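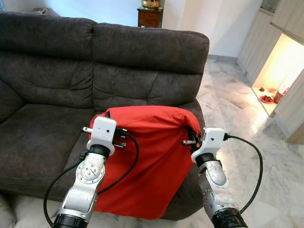
Cloth, week three

Aug 23, 2018

I promised in the last post that I would write about the cloth task when it gives me something to write. Now it does, so here are my notes. They are a little long. If you only want the part about the cable, it is near the end.

For new readers: I build a robot with two arms at home. I started in the shared workshop in Hukalberg, where there is a good drill press and a lathe that I was allowed to use after a short course, and when the arms could move without hurting themselves I brought everything to the apartment. The workshop is better for cutting metal. The home is better for everything after, because a robot for the house must learn the house. In the workshop I had a flat table with good light and my robot became very clever on a flat table with good light. Then I put it in front of a sofa and it could do nothing.

The sofa is a difficult place. It is dark gray and soft, and the front of the seat is round, so there is no clean edge where the camera can say "here it ends." The cushions have many folds and puffy parts, and at the beginning my program liked to find cloth in them. It would go down very confidently and pinch the sofa itself. A cushion does not come up when you pull it, of course, and the arm stops with an error. I have seen this error very many times.

So I chose red for the practice cloth. It is a kind of cheating, I know. A red thing on a dark gray sofa can be separated with a few lines of code, and I do not need to train anything for this step. But I wanted to work on the hands first and on the eyes later. When you try to solve both in the same week you never know which one was wrong. My plan is to make it harder slowly: red, then blue, then at the end a dark gray towel, which I am already afraid of.

What the robot must do

The task is to take the cloth by the two upper corners, hold it stretched in front of the seat, and then lay it down flat. It sounds like something a child does. For two grippers it is several problems which follow each other, and each one spoils the next if it is done badly.

The first problem is to find the corners. When the cloth lies in a pile, the corners are often inside the pile. I do not try to find them directly now. The left arm takes the highest point and lifts, and the right arm looks for the lowest hanging point and takes that. Then the left lets go and does the same. After two or three exchanges you usually have something which is a corner or close to a corner. I read about this method in several places, it is not my idea.

The second problem is the pinch. My fingers are thin metal, and in the first version they took only the very edge of the fabric. With thin cotton this was fine. With thicker fabric the edge slipped out as soon as the other arm pulled. Now I let the gripper go a little deeper and the top edge rolls and bunches between the fingers. It is not beautiful, and it costs some of the width of the cloth, but it holds. I tried to make the edge flat again after the pinch, with a small turning of the wrist, and I gave up on this for the moment. It made the cloth fall more often and I did not see any benefit when it was laid down.

The third problem is how strongly to stretch. I have no force sensor in the wrist. I have the motor current, and from the current I guess. If the arms pull too little, the cloth hangs in the middle like a hammock and the lower part turns around itself. If they pull too much, one gripper loses its corner, and it is nearly always the right one. I was sure this was a mechanical difference, and I took the right gripper apart and cleaned it and measured it. There was no difference. The reason was in my software: the left arm got its command a little before the right arm, and so the right one received the whole pull at once. I lost 7 evenings with this. The correction was one line.

The numbers

I ran 336 attempts with the new pinch. I stopped at this number because I had to travel, there is no science behind it. In 50 of them the robot lost one corner before the cloth was over the seat. In the old version I did not count, which I regret, but I remember that a good attempt was something I called my family to look at. Now they do not come anymore when I call.

I do not include in the 50 the attempts where the cloth was held well and put down badly. These I want to count separately next time. The laying down is still weak. The robot lowers both hands together, and the bottom of the cloth touches first and makes a fold, and then everything else goes on top of this fold. A person moves the hands forward and down in one curve, so the cloth slides backward onto the seat. I have looked at my own hands doing this so often that it has become difficult for me to do it naturally.

About the floor

The floor in this room is polished marble and I must write a few words about it, as I got a question about floors after the July post. It is very flat, and for this reason the robot stands well and I do not need to calibrate the base again each time. But it reflects. In the evening, when the light in the cabinet niche is on, the reflections change, and at one time my red detection found a small and far away "cloth" on the right side. It was the red plate that stands in the niche, together with the red container next to it. The robot did not go there, since it is out of reach for the arms, but the program waited and waited for a cloth that it could reach. I could move the plate. I decided to leave it and to limit the search to the area of the sofa, because in another home there will be another plate.

The cable

Each gripper has one black cable for power and signal, and it leaves the gripper on the outside and goes in a big loop. I made the loops big on purpose. In the first build I fixed the cables close to the arm with ties, it looked very professional, and when the wrist turned to its limit the cable became tight and pulled the connector out of the board. After this happened a second time I cut all the ties.

A big loop has its own problem, and this is what I wanted to write about. When the robot holds cloth, the loop can lie over the cloth. Then the fabric comes down and the cable comes with it, and it either makes a line across the flat part or it catches a corner and pulls it away. For a long time I believed that the gripper opened badly on the left side. I changed the speed of opening, I put a longer wait, I polished the fingers with fine paper. It was always the cable.

What I do now: before the arms lower, each wrist turns outward by a small angle, and this throws the loop away from the cloth to the side. It works on the right side very reliably. On the left side it works less, and I think the cable there is simply too long. I ordered a softer one from Otosum, with silicone outside, in the hope that it hangs straight down and does not stand in the air like a spring. If somebody has used this type near moving joints for a long time, please write to me how it aged. The data sheet gives a number of bends, but my joints do not bend as in a data sheet.

Small things which I want to remember

The arms are still the cast links that I bought used. They have scratches everywhere. I was asked if I will paint them, and no, I will not paint them before the robot can do laundry.

The screws at the elbow joint must be checked after each long session. I put a drop of thread locker on them, the medium type. Do not use the strong type if you think you will open the joint again, and you will open it again.

I save the camera recording of every attempt, also the bad ones. The disk was full after the second weekend and I bought another. The bad ones are more useful to me. I watch them slowly, with coffee, and write one sentence for each.

The stop button is now on a longer wire so I can sit down with it. Before, I was standing the whole time with my arm stretched out, and my shoulder was more tired than the robot.

Next

First the cable, when it arrives. Then the curve for laying down, which I will record by moving the arms by hand and not by calculating, I think this will be quicker. After this the blue cloth. I also want to bring the robot back to Hukalberg for a few days and repeat the same attempts on the old couch there. It has a much lower seat, and I suspect that my heights are written in too many places in the code as fixed numbers.

I put the code for the two-hand exchange in the same folder as before, under the name Gistwood. The comments are partly not in English, I will translate them when I have a rainy day. The current limits in the file are for my motors. Please begin with lower ones and go up.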